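Workshop notebook — March, open day at Carnus

Went over to the Carnus open day with Nataša Vidmar from the Lyons bench. Doors at 9, and we got a spot right by the rail for the teardown cell, which is the one I'd been hanging out to see since the Merken people told us about it. It was great! Old desktop towers, one arm, an ordinary slatted table, and a crowd that kept creeping forward.

Their handout gives 3,453 parts pulled to date, across 237 towers. I asked how many kinds of part it handles and the answer was four: drive, CPU, memory, graphics card. Cycle time for a card is 42 seconds, most of it spent lining up. Nataša wants that halved before she'd run it at our place. I'd take it tomorrow.
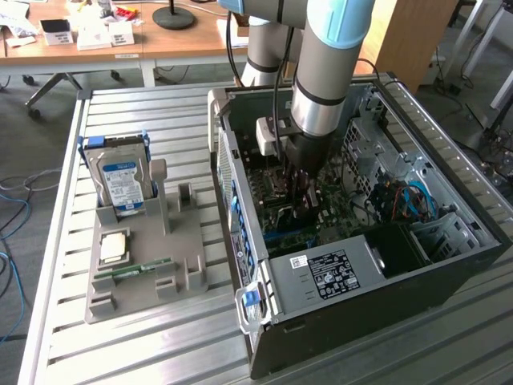
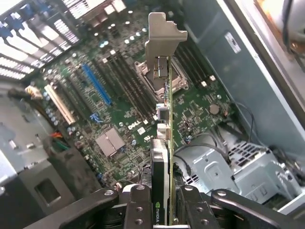
Teardown cell, Carnus.

Holding parts is what I want to sort out for our own Sanow cell, and I came home with more ideas than I can use. We've been dropping everything in foam trays and then fishing about for it. The printed holder they keep beside the tower is much smarter — drive standing up in its caddy, CPU in a square recess, memory stick lying in its own long slot, so every part has one address. I reckon we could draw ours up in an afternoon. Grip is the other thing. They take the graphics card by the shroud, one flat finger on either side, and leave the bare edge of the board alone. Ours still goes for the board, and I've got the chipped corners to show for it.

Had a good natter with the operator about clips. Blue plastic latches are his least favourite thing in the world, and he does the stiff ones by hand first.

To do:
Sketch holder, grey filament is fine
Try wider flat fingers on the Sanow gripper
Nataša to ask Carnus for their force settings
Find two more dead towers for practice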